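Hirbridge two-arm bench kit, trial unit
Pre-use inspection checklist, with comments
Completed 2024-08-03 by Curkard workshop safety

Marks used: OK, OK with comment, FAIL, NOT SEEN. "Not seen" means we asked for it and were not shown it. It does not mean we think it is fine.

Section A. Paperwork

A1. Manual supplied in English: OK with comment.
There is one, and most of it is readable. The chapter on stopping the arms is shorter than the chapter on choosing a colour for the status light. We would like that the other way round.

A2. Risk assessment from supplier: FAIL.
What we got was a blank form with the Hirbridge logo on it. The sales page says "risk assessed for shared workspaces". Assessed by whom, and with what in the gripper?

A3. Service life of gripper pads stated: OK with comment.
The leaflet says 2,000 grips, the manual says 400. We will work to 400 until someone at Hirbridge picks one in writing.

A4. Service contract terms: NOT SEEN.
The quote covers 52 weeks of remote support. It does not say what hours, or what happens if the fault is one that can't be fixed remotely, such as a bent finger.

Section B. Mounting and power

B1. Arms bolted to the base, no movement by hand: OK.
Pushed and pulled with power off. Solid.

B2. Table fixed and level: OK with comment.
The top is in two panels with a join running across it. The join is flush today. Add it to the weekly check, as small bits will find their way into any gap.

B3. Emergency stop fitted and within reach: OK with comment.
It works. Both arms stopped on every press. The lead is short, though, and a left-handed person would have to reach across the working area to hit it. Longer lead requested.

B4. Restart after emergency stop needs a deliberate action: FAIL.
Releasing the button was enough to bring the right arm back to its last position. Slow, but it moved. The manual says this can't happen. Unit not to be left switched on unattended until it is sorted out.

B5. Cables clear of moving joints: OK with comment.
They are clear in the parked position. The loop at the right wrist is generous, and we want it clipped. Supplier says the slack is needed for full rotation. Fine, but then show us full rotation with the clips on.

Section C. Grippers and tools

C1. Fingers free of burrs and cracks: OK.

C2. Grip force limit set and locked: FAIL.
Set, yes. Locked, no. Anybody with the handheld controller can change it from the second menu, and there is no password on that menu.

C3. Object held on loss of power: OK with comment.
Tested with a block of foam only. Not to be taken as a pass for anything with a point on it.

C4. Suitable for handling pointed hand tools: NOT PASSED, see below.
The brochure makes a good deal of this. "Sorts and returns your tools to the roll" is the line. The test set is a black fabric roll with orange edging, holding slim drivers and bits side by side in elastic slots. That is a hard job for a gripper, and we give credit to Hirbridge for not hiding behind foam blocks.
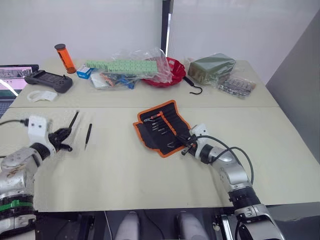 Our worry is with elastic. A driver that sticks in its slot takes a good tug, and when it comes free the tip can swing. We have asked for the travel limit after release and have had two different answers. No hands on the table while either arm is powered, whatever the brochure says about working side by side.

C5. Loose tools cleared before start: FAIL.
The start-up list doesn't mention it. A thin pointed tool lying on the table next to a gripper should stop the job, and the software has no opinion on the matter. We have added a line to our own list.

C6. Spare parts and bags kept out of reach of the arms: OK with comment.
The back of the table fills up quickly. Packets, hardware and the controller should go on a shelf. Plastic bags in particular are light enough to be dragged by a finger.

Section D. Software

D1. Login named "User" removed or given a password: FAIL.
Still there, still blank.

D2. Speed limit survives a restart: OK.
Checked 6 times. Good.

D3. Khương vision add-on: NOT SEEN.
Offered as an extra at a price we thought was high. It is said to spot hands. Without a demonstration we are treating it as if it isn't fitted.

Result: not accepted for general use. May be run for trials by trained staff, with one person at the stop button. Fails at A2, B4, C2, C5 and D1 to be closed in writing before we look again in September. The purchase order stays unsigned until then.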